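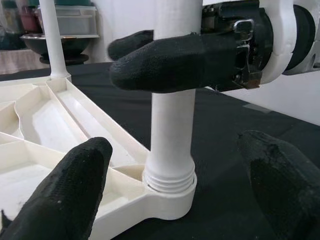 Gripper fingers at a white post seated in the round socket of a molded tray.

Assembly cell budgeting is the planning and costing of a small robotic workstation for putting parts together, from the arms themselves down to the cloth on the table. It is a lively corner of automation practice, partly because the prices of arms have come within reach of workshops and teaching labs, and partly because so much of the money goes to things that never appear on the first quote.

Background

Early buying guides treated the arm as the purchase and everything else as an extra. The approach changed as more groups took up insertion work, such as standing a post in a socket, where the fingertips matter as much as the arm. The Brodton workshop notes, compiled by Peadar Ó Ceallaigh, were among the first to give grippers, cables and test parts their own lines in the plan. They are still a delight to read, full of margin sums and second thoughts.

Cost categories

A plan is usually split into 4 groups: arms, end tooling, work surface and parts, and upkeep. In the Brodton plan the arms were entered separately, and end tooling came to 3,316 dollars for both sides of the cell, including finger coverings and a spare set of fingertips. Coverings wear and pick up lint, so they belong under upkeep after the first year. The work surface and parts group was given 600 dollars, a modest sum that covered the table, its cloth and replacement tubes.

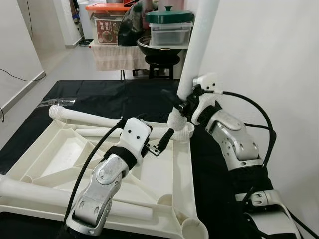
Two arms above a white lattice-like part, one gripper closed on an upright pole.

One arm or two

The biggest single decision is whether to buy a second arm. Long parts make the strongest case for it! A tall pole has to be held upright over its socket, and a second gripper can steady the receiving part or take hold lower down. Two arms also need more room for cables, which should be measured at full reach and not at rest. Suppliers such as Cerix quote arms singly or in pairs, and Mac Suibhne quotes the mounting work as a separate job, so the two offers have to be laid side by side before they can be compared.

Tables and clearance

Floor space is often free on paper and expensive in real life. Placing the table against a wall saves room but limits the sweep of the arm on that side. The Brurna layout method, a favorite with small labs, starts with the longest part and draws a circle around it at every height it will pass through. It takes an afternoon with a tape measure and is great fun with two people. A table on thin legs should be tested for sway before any order is placed.

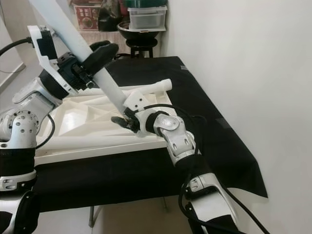
Upkeep and reserve

Most plans set money aside for a second round of purchases once the cell has been running for a few months. Brodton's reserve was 3,557 dollars, released each October, and its first call was on cables and gripper parts. Unspent reserve was carried over to the following year.

See also

End effector
Peg-in-hole assembly
Total cost of ownership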